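Course Notes, Unit 5: Learning from Hand-Held Gripper Demonstrations
Instructor: Marcela Gajdoš
Readings: Koyama and Hayashi, sections on action representation

These notes cover the material on demonstration data collected without a robot arm. Students should have finished the exercise on camera calibration before the lab meeting in May.

1. Background

In teleoperation, a person drives the robot and the system records joint positions. With hand-held grippers, the person carries the end tool directly, and a camera on the tool records the work from the point of view the robot will later have. The method studied in this unit, Hovland, trains a policy from such video together with the estimated path of the tool and the opening width of the fingers.

2. Two-handed tasks

Two-handed recordings add one requirement. The pose of each gripper must be known relative to the other as well as to the room. Large or hinged objects are useful test cases, as they change shape and can hide the fingers from the camera.

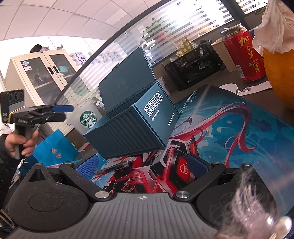
Figure 1. View from the camera of one gripper, with a second gripper at left and a storage box with its lid open.

Students should note how much of the surrounding desk enters the view. Koyama and Hayashi treat this variety as helpful to training, provided that recordings come from many rooms.

3. Result

The authors compared policies trained on 400 and on 2,000 demonstrations. Each was tested in 40 trials on objects absent from training. The larger set gave the higher success rate, but most of the gain came from added locations. Repeated recordings at the same desk contributed little.

4. Assignment

Submit a one-page answer on how relative pose error would affect a two-handed lift. Questions may be sent to Asuka Kaneko, teaching assistant.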